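Section 2: Before You Place the Order

The Clillora desktop arm is sold on its own. Most of what you will spend money on is sold separately, so read this section with your budget holder in the room.

1. Write down the one job the arm will do first. "Office chores" is a wish. "Water the plant on the end desk" is a job, and can be priced.

2. Measure the desk. The base needs 58 cm of clear depth. Measure it yourself, as the floor plan was drawn by an optimist.

3. Collect the things the arm will handle and put them where they normally live.

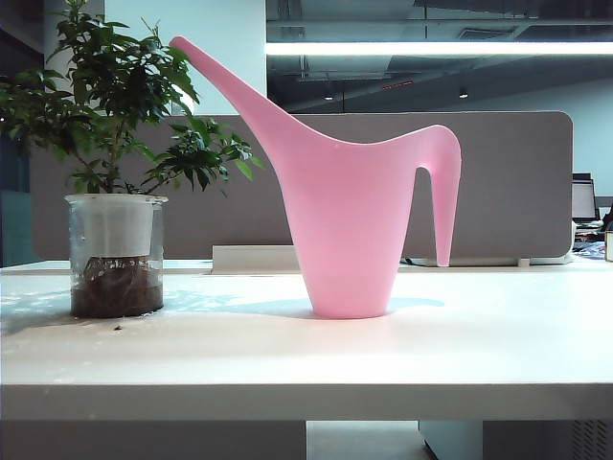
4. Check every handle against the gripper chart in Section 6. The standard fingers are included. Soft fingers are $364 a pair, and people who skip this step tend to buy them in August, at the end of the budget year, with rush shipping.

5. Add the Promlow mounting plate ($782) if you can't drill into the desk. If you think you can drill into the desk, ask whoever owns the desk.

6. Allow nine working days for set-up and training. The arm learns faster than the purchasing department – plan around the slower of the two.

Note: The service plan is billed yearly and starts on the delivery date, whether or not the box has been opened.

CAUTION: The arm is not sealed against water. For any job involving liquids, order the splash cover and practice with empty containers first.

Send completed order sheets to Ayantu Yimer at Clillora Sales.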